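About Grillon

Grillon is a website about video games. We publish reviews, previews, guides and a weekly letter. The site is run by five people, with help from a changing group of freelance writers, and it is paid for mostly by its readers.

We cover games on consoles and PC, with a lean toward action games, brawlers, licensed anime games and the kind of mid-size release that gets one trailer and then a price cut. We also cover big releases, though usually a few days after everyone else. Mobile games come up now and then. We don't cover esports, hardware rumors or celebrity streamers.

How we started

Grillon began as a newsletter called Sillow, written by Hanna Nowicki and Eugeniusz Czarnecka when they shared a desk at a software testing company. The first issue was a long complaint about the camera in a hack-and-slash game they had both finished the same weekend. It went out to 10 people, most of them coworkers.

Sillow ran for two years. By the end it had become too long to read comfortably in an email, and readers kept asking for links to older issues that didn't exist anywhere except in their own inboxes. Hanna built a plain website over one winter and moved the archive across by hand. The name changed at the same time. Sillow had been a typo in the first place, and Eugeniusz wanted something that could be spelled over the phone.

Some of the old Sillow issues are still up in the archive. The formatting is rough and a few of the opinions have been reversed since, but we left them as they were.

Who works here

Hanna Nowicki is the editor. She assigns reviews, edits most of what goes up and writes the weekly letter. She plays fighting games, musou games and anything with a co-op mode.

Eugeniusz Czarnecka writes long reviews and handles the retrospective series, which goes back to older licensed games and asks how they hold up. He is working through arena fighters at the moment.

Grażyna Górecki runs the guides section. Before Grillon she wrote printed strategy guides, and she still drafts unlock tables on graph paper. If you have used our character unlock lists or the stage-by-stage treasure pages, that is her work.

Krystyna Krawczyk looks after the site itself, the subscriptions and the accounts. Write to her if a payment fails or a page won't load.

Þórey Þórarinsdóttir covers sound and localization — voice casts, subtitles, dub quality, text size and everything else that decides whether a game can be followed by someone who hasn't watched the show. She joined as a freelancer and went full time in May.

How we review

A game is reviewed by one person, who finishes the main story before writing. For games with a separate free mode, challenge map or dream log, the reviewer plays enough of it to say what it adds. We state at the top of each review which platform was used, whether the copy was bought or supplied, and how far the reviewer got.

We play on ordinary living room televisions, because that is how most of our readers play. Frame rate notes are based on what we see during play and on the capture tools Krystyna keeps up to date. When a game has a quality mode and a performance mode, we try both and say which one we used for the rest of the time.

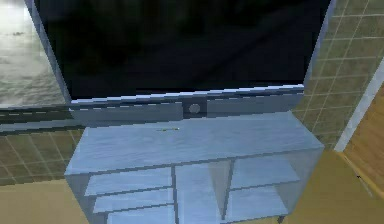
Split-screen gets its own paragraph in every review where it applies. Many action games lower the number of enemies on the field when a second player joins, and some drop the draw distance enough to make archers hard to find. Store pages rarely mention this. We test it on the same stages the reviewer already cleared alone, so the comparison is a fair one.

We don't use scores. Sillow had them, out of 6, and they caused more mail than the reviews did. Each review now ends with a short note on who the game is for and what it would be worth paying for it. If a patch changes our view, we add a dated note under the original text and leave the text alone.

Licensed games

Much of our mail is about games based on manga and anime, and we treat them as their own beat. The person reviewing one should know the source well enough to say what has been skipped, shortened or changed. A second person who doesn't know the source plays the opening hours and writes a paragraph from that side. The two often disagree, and we print both.

We mark story spoilers by arc. A review of a game that covers the whole run of a series will say near the top how far it goes, so that readers who are still catching up can stop there. Character rosters are listed on a separate page for the same reason.

Guides

The guides section has more than 200 pages. Grażyna and our freelancers write them from their own saves. We don't copy unlock conditions from other sites, and when we can't confirm something we say so on the page. Corrections from readers are checked in the game before they go in, and the reader is credited by first name or handle unless they ask us not to.

Older guides stay up. Pages for games that have been pulled from sale get a line at the top saying so, along with what still works, such as local play or save transfers.

What readers say

We ask subscribers once a year what they use the site for and what they would like us to change. Some of the answers go on this page, with permission, whether or not they are kind.

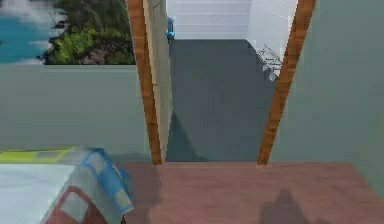

Weerasinghe: I came for the co-op notes and stayed for the guides. My brother and I only buy games we can play on one screen, and yours were the first reviews I found that told me the second player gets half the enemies. I would like more on older games that run on current consoles. I also think the weekly letter is too long.

The letter has been shorter since then. The older games now have their own page, called Rustine, which lists licensed and action games that have been re-released, patched or otherwise kept playable. It is updated when one of us has tried the new version. Entries note whether the original voice track is included, whether the downloadable costumes are in the box, and whether saves carry over.

How we are paid for

Most of our income is from reader subscriptions. Subscribers get the weekly letter a day early, printable versions of the guides and a vote on the next retrospective. Every review and guide is free to read.

The rest is from a small number of display ads, which Krystyna books directly. We don't run ads for a game in the month we review it. We don't publish sponsored articles and we don't use affiliate links in reviews. Publishers sometimes send us early copies, and we accept them on the condition that we choose what to write and when. Travel to preview events is paid for by us, so we don't attend many.

Staff may not review games made by friends, family or past employers. Eugeniusz and Hanna both tested games before starting Sillow, and neither of them reviews anything from the studios they tested for. Freelancers sign the same rule.

Writing for us

We take pitches for retrospectives, guides and opinion pieces. Reviews are assigned in-house or to freelancers we have worked with before. A good pitch is a few sentences long, names the game and the platform, and tells us what you have noticed that other coverage hasn't. Links to past work help but aren't required. We pay on acceptance, and Hanna answers all pitches, usually within two weeks.

Please don't send finished drafts. We also can't use walkthroughs assembled from videos.

Contact

Pitches and corrections go to Hanna. Guide questions go to Grażyna, who would appreciate the name of the stage and the difficulty setting in your first message. Subscription and site problems go to Krystyna. Press contacts should use the form at the foot of the page and pick "Review copies" from the menu. The form also has an option for permission to quote or translate our articles — short quotations with a link don't need permission.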